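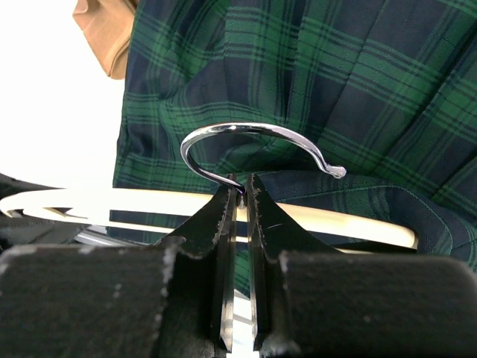
Photo: Nuno Esteves

Keeping clothes in good shape between washes
Posted 07/06/2019 by Magdolna Szekeres

When we moved to Standdale I had one narrow wardrobe for two persons, and I learned quickly that most of the damage to our clothes was happening inside it. The washing machine was innocent. I write down what I do now, because my niece has asked me three times on the phone and I always forget a part of it.

Hangers first

I like wooden hangers for anything heavier than a shirt. Before a new one goes into the wardrobe, pull an old nylon stocking over your hand and pass it along the whole length of the wood. Wherever the stocking catches, there is a rough place, and it will catch your knit also. Rub it with fine sandpaper (mine is number 240, but anything near it will do), wipe off the dust and try again with the stocking.

The metal hook can become loose with the years. If it only turns, leave it alone, it is meant to turn. If it comes up out of the wood when you lift a coat, take it out completely, put a drop of wood glue in the hole together with a piece of toothpick, and screw it back. Let it stand until the next day. Old hooks sometimes have a little rust, and rust on a white collar is very sad work. I rub them with steel wool and then with a bit of candle wax.

The width of the hanger should be a little less than the shoulders of the garment. If it is wider, you get those small bumps at the top of the sleeve. To remove the bumps, wet your fingers, press the place gently, and let the garment dry flat. On wool you can hold the steam iron a few centimeters above, but do not touch.

Sweaters are not for hanging. If you really have no shelf, fold the sweater lengthwise, lay it with the armpit over the neck of the hanger, and bring the body down over one side and the sleeves over the other. It is holding itself like this and the shoulders stay as they were.

Skirts and pleats

For skirts I use hangers with two clips. Always put a folded piece of cotton between the clip and the cloth, otherwise you will iron out the same two marks every Monday of your life. Well, I do not iron on any fixed day, but you understand me. Clip near the side seams and pull the waistband a little tight between the clips, so it does not sag in the middle.

Pleats I baste before washing. Long loose stitches, across all of the pleats, near the hem, in a thread of another color so I find it again. It takes me 15 minutes for a full skirt and it saves much more than this at the ironing board. Take out the thread only when the skirt is ironed and cool. If you press on top of the basting the thread leaves a mark, so use the tip of the iron between the stitches.

Plaid, checks and stripes

A plaid cloth shows you everything. When you hang it badly, the lines go crooked, and then the whole garment looks crooked even when it is sewn correctly. After washing I hold it by the two top corners and give it a few short pulls, first across and then from top to bottom, until the lines are straight again. Do not pull from corner to opposite corner, this is the direction where woven cloth stretches most.

For dark green, navy and black I turn the garment inside out and wash cold, with half of the powder. Powder which is not dissolved leaves pale dust on dark cloth. Dry it in the shade. I once left a navy skirt in the window for the month of August and it had a light side and a dark side after.
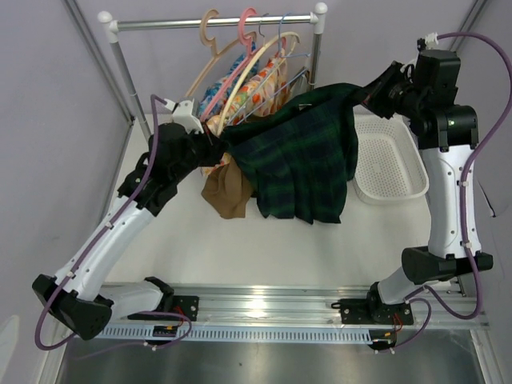
Dalal Zoubi wrote to me that she does not pull her checked skirts at all - she lays them on a towel, lines up the check with the edge of the table and pats them straight with open hands. It is slower, she says, but the waistband never becomes longer. I tried it with an old wool one and I agree with her. For wool I do it her way now, and for cotton I continue to pull.

Space in the wardrobe

Leave enough room that you can put your flat hand between two garments. Clothes that are pressed together make wrinkles and they keep the smell of the day. What I have worn for a few hours, and which is still clean, I hang outside of the wardrobe for one night with the buttons open.

My second rail is a simple garment rack which came from a shop that was closing in Promport. I paid 60 for it with the delivery. Before you buy one, shake it. If it swings from side to side when it is empty, it will be worse with coats. Heavy things should go over the feet, at the two ends, and the light blouses in the middle.

Moths

Cedar works only when it smells. If yours has no smell any more, sand it lightly and it comes back for some months. Lavender bags are nice but I would not trust them alone. The moths like wool that has been worn, with a little skin and food on it, so wash or brush everything before you put it away for summer. A suspicious sweater goes in a closed plastic bag in the freezer for two weeks. After this, let it come to room temperature while still in the bag, or it will get damp.

Also vacuum the bottom of the wardrobe, in the corners, with the thin nozzle. I do it when I change the season.

Small repairs

Keep a needle already threaded with black and another with white, stuck in a piece of felt on the inside of the wardrobe door. A hem that has opened by two centimeters is five minutes of sewing. The same hem after one more wash is half of the evening.

For a pulled thread in a knit, never cut it. Push a fine crochet hook from the wrong side, catch the loop and bring it inside, then stretch the knit a little in both directions.

Pilling I remove with a small battery shaver, on a flat table, with very light pressure. Seams and buttonholes I go around by hand with scissors.

Next time I will write about shoes and about the salt line that stays on leather after winter. Prasanna Kumarasinghe has already sent me his recipe with vinegar, and I am testing it on an old pair.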